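Wed 1 April
Selorm Agyeman

Surface Finishes, Handout 4: Gloss and Diffuse Reflection

This handout covers the difference between specular and diffuse reflection and how sheen is specified for work surfaces. Read it before the measurement session. The Tronitz data sheets are needed for the second half. 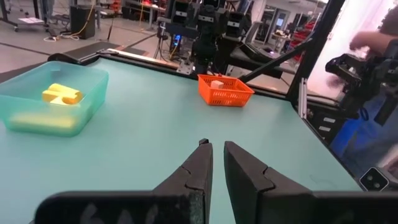
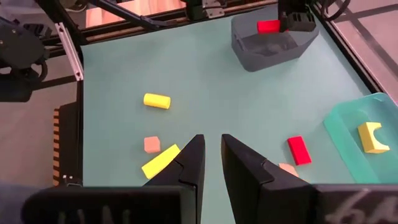

Reflected light leaves a surface in two parts. The specular part leaves at an angle equal to the angle of incidence. The diffuse part is scattered over all directions and carries most of the color of the material. A glossmeter reads only the specular part, at a fixed angle, and reports it in gloss units. A polished black glass standard reads close to 100. A smooth surface can still be matte, as with the blue-green surface in the second picture, so smoothness to the touch should not be used to estimate gloss. The roughness that scatters light is often too fine to feel.

Dark and light finishes need separate treatment. On a matte black part the diffuse component is small, and a weak specular component is easily noticed by eye. On a pale surface of equal gloss the same component is partly hidden by the diffuse light. Two panels with the same reading may therefore be judged different in sheen.

Procedure for the Gononholm panels: clean the panel, let it dry, calibrate on the black standard, take 14 readings at 60 degrees, and report the mean and the range. Repeat at 85 degrees if the mean is under 10. Panel 3857 has a worn corner; keep the meter at least 50 mm away from it.

Reading for January make-up students: Scanlon notes, sections 2 and 3.

This site uses cookies to remember your settings. Accept | Manage preferences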